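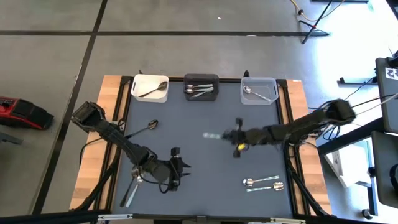 **Changes to registration for the Firnden day program**

Registration for the summer session at Firnden moves to the Nestimex parent portal this year. Paper forms left at the front desk will not be entered, and forms sent as email attachments will be returned. Families who used the old portal need to create a new account, as passwords and saved health records were not carried over.

The portal opens on Mar 30, 2026, at 9:00 a.m. There are 391 places across all age groups. Places are held in the order that completed applications arrive. An application counts as complete when these four parts show a green status:

- camper details, including grade as of this May
- health form, with the doctor's page uploaded as a PDF
- pickup list
- deposit

An application can be saved and finished later, but a saved application does not hold a place. The system logs out after 27 minutes without activity and keeps only the pages already submitted, so it helps to have the health form scanned before starting.

**Siblings.** Add each child under the same account. The sibling rate is applied on the payment page and will not show on the earlier screens. If two accounts have been opened for one household, write to the office before paying; accounts can't be merged once a deposit is on file.

**Medication.** Any medicine to be given during camp hours must be listed by name, dose and time of day. Inhalers and injectors are included, even when the camper carries them. The form has a free text box at the end of this section — please use it only for instructions that don't fit the fields above it.

**Buses.** The Letia route keeps its morning times. The Boström route has lost its last stop, and campers who used it should pick the one before it on the form. Stop changes made after the session starts take 2 working days to reach the driver's list. Until then, the camper stays on the original stop.

**Refunds.** The deposit is refundable until the end of May. After that date it can be moved to another week in the same summer if a place is open, but not to the following year.

The waiting list runs by age group and is kept in the portal. An offer from the list stays open for 48 hours and then passes to the next family. Check that the email address on the account is one you read.

Questions about forms go to Anoma Begum at the registration office, extension 941. Please give the camper's full name and the application number shown at the top of the summary page.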